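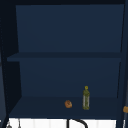

**Do you need a real robot arm before you can start building a kitchen helper?**

A computer, a simulated kitchen and a lot of patience will get you pretty far, and you can order the arm later.

So, news from my garage! The kitchen robot I've been going on about since February finally has software that runs from start to finish. I'm calling the project Felano (Diễm Tô picked the name, and she won the vote at our shared workshop in Vilside by a mile). The job I gave it is small: take something out of a cabinet, carry it over the sink, set it down on the counter. I do the coding at home at night and then drag the laptop to the workshop so other people can poke holes in it.

And they do. Boyang Hao looked at my path planner and asked why it wanted to swing so wide past the faucet. Fair question! I'd padded the faucet's collision shape way too much, so I trimmed it and the planned moves got a lot shorter. My next batch is 400 simulated runs, which should take some 22 hours on my old desktop. I'm leaving the garage door cracked so the poor thing can breathe.

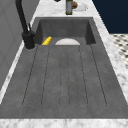 *The sink and counter in the Felano simulation.*

The hardware side is slower. Hatsue Tamura is helping me with the arm mount, and we're still going back and forth on a fixed base or a rail (I want the rail, she wants something that doesn't wobble). The first bracket is drawn but not cut yet. I also still have to pick motors, and every time I think I've settled on a set I find another spec sheet to read at midnight.

I'm giving a 30-minute demo of the simulator at the workshop on November 17, 2025. Bring a laptop if you want to try loading the kitchen yourself, and bring snacks if you don't. Peninah Nyamweya will be there with her own gripper design, and I really want to see how she routed the cables.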